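3.2 Matching the scanned sheets to the ground

The Sullach set contains 60 sheets, of which 18 were dropped before any work began. Most of these had been folded so often that the creases had become, for practical purposes, new rivers. The remaining sheets were scanned flat and passed to Prasula, the matching tool described in Section 2, which looks for the printed corner ticks and ties each to a known latitude and longitude.

Corner ticks are a fine idea when the printer has put them in the corners. On the older Sullach sheets they wander inward by up to the width of a pencil line, and on two of them the northeast tick has been trimmed off altogether, presumably so that the map would fit somebody's drawer. For these sheets we fell back on road crossings and church symbols. Churches move less than roads do, although the one at Budberg appears in three different places on three successive editions, and has stood on the same hill the whole time.

In all, 1,316 control points were placed. Each was placed twice, by the same person on different mornings, and the two sets were compared. Where they disagreed by more than 10 meters on the ground the point was placed a third time, and the outlier thrown out. We are aware that this rewards a person for being wrong in the same way twice. A second operator would have been better, and would also have had to be paid.

The fit itself is a plain second-order polynomial. We tried a thin-plate spline, which passes exactly through every control point and so reports an error of zero, a figure that pleased us for most of an afternoon. Between the points it bent the Tak valley into a shape no glacier would have signed off on. The polynomial reports a larger error and leaves the valley alone.

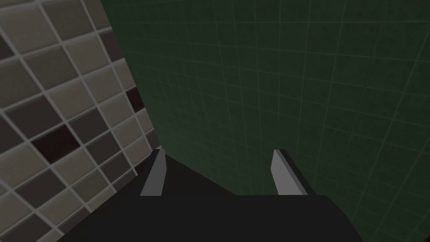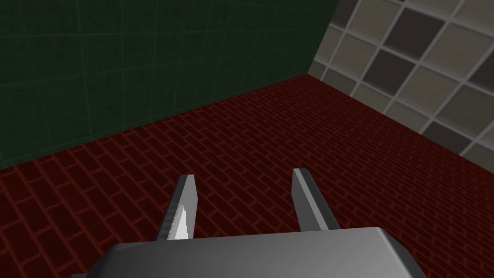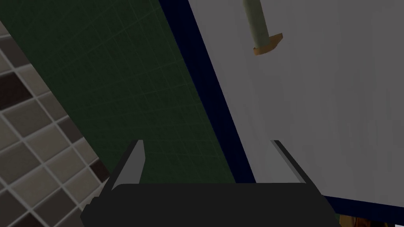 Figure 4. Simulated views with a two-fingered gripper in the foreground.

Page last modified in May

3.3 Contours, and what is printed over them

Contour lines on the scanned sheets are brown, except where they cross woodland, where they are brown over green, and except on the reprints, where they are whatever the ink had turned into by then. A single color threshold will not pull them all out. We set one threshold per sheet by hand and kept a record of each, and readers who wish to repeat the work should know that the record is the most valuable thing we produced.

Once pulled out, the lines were thinned and joined across small gaps. Gaps come from three sources: place names printed over the slope, the blue grid, and cliffs, where the draftsman gave up on separate lines and drew little teeth. Names are the worst. The letters of "Budberg" are set wide and run straight up the steepest ground on the sheet, and the joining step, left to itself, climbed the stem of the second B and came down a different hillside. We masked the names before joining. This cured the problem on the sheets where we remembered to do it, and the others were run again.

Heights were then given to the lines. Only every fifth contour carries a number, and the number is often upside down, so we read these by eye and let the software count the lines between. Software counts well. It does not mind that a contour has been skipped by the engraver, and will cheerfully raise the rest of a mountain by one interval to make up for it. The summit of Tak gained height in this manner in our first run and lost it in our second. Spot heights printed on the sheets were kept out of the fitting and used only as a check, which is how we caught it.

3.4 Edges between sheets

Neighboring sheets were surveyed in different years by different parties, and it is clear that they were not on speaking terms. Streams reach the edge of one sheet and enter the next a short walk downstream. Forests stop dead at the neat line. We considered warping both sheets to meet in the middle, which makes a handsome map and spreads the error over people who had done nothing to deserve it.

Instead the newer sheet of each pair was held fixed and the older one adjusted in a narrow strip along the join. Where both carried the same date, the sheet with more control points won. Streams were then snapped across the join by hand, and each snap was logged along with the distance moved. Forest edges were left as printed, since a reader who sees a wood with one perfectly straight side will at least know where the paper ended.

The joined surface was resampled onto a regular grid and used without further smoothing in the tests of Section 4.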